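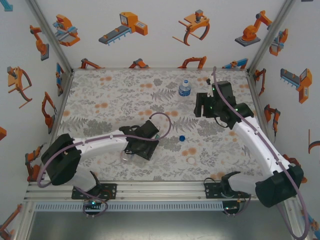

Two white arms on the rail, left gripper over a clear plastic cup

Ticket 2319
Product: Nesham power reporting
Site: Daltier, hall B
Opened by: Ineke Visser
Assigned to: Marlies Holzer
Severity: 3
Status: Closed, fixed by config change

Summary
Monthly energy report for hall B shows near-zero consumption on part of the floor. Carbon figures sent to tenants are wrong as a result.

Initial report (Visser)
The January report lists 21 racks in hall B with almost no draw. All of them are in service. The utility meter for the hall shows normal load, so the gap is in our numbers. Hall A is fine. Tenant dashboards show the same low values, and the Akande account has already asked why its emissions dropped. No alerts were raised. I restarted the collector once and saw no change.

Holzer
Please send the collector config and one hour of raw samples from an affected rack. Do not restart the collector again, it clears the local buffer. Were any PDUs replaced or updated in that row?

Visser
Config and samples attached. Facilities pushed new PDU firmware to that row during the last maintenance window. The other rows are still on the old version.

Holzer
Raw samples are arriving on schedule with no gaps and timestamps are correct. Values are too low by a factor of 1000. The old firmware reports active power in watts. The new one reports kilowatts with three decimals under the same object name, and the unit field changed from W to kW. Our collector reads the unit field only at discovery, then caches it. It went on treating the values as watts.

The missing alert has a separate cause. The low-draw rule is set to fire when a rack falls 80 percent below its baseline, but it is muted during maintenance windows, and the baseline was recalculated before the mute ended. By then the low values were the baseline.

Steps to fix:
1. Stop the report job for hall B. Leave the collector running.
2. In the collector config, set unit_cache to off for the affected device group.
3. Run discovery against the group.
4. Confirm one rack against the PDU's local display.
5. Run the backfill with scale correction from the firmware change onward.
6. Reset baselines for the group.
7. Start the report job.

Visser
Steps 1 to 4 done, the rack matches the display. Backfill stopped with "target table locked".

Holzer
Puris is probably holding the lock. It reads the same table to place batch jobs by carbon intensity. Pause its import and run step 5 again.

Visser
Paused Puris, backfill completed, import back on. Hall total now agrees with the utility meter. Corrected report sent to tenants. Do the batch placement decisions from that period need any cleanup?

Holzer
No. Those jobs have finished and Puris keeps no history that feeds later placement. It did send extra work to hall B while the figures were low, so expect the corrected hall total to come out above the month before.

Re-reading the unit on every poll is filed as a change request for the collector. Leave unit_cache off until that ships. Closing.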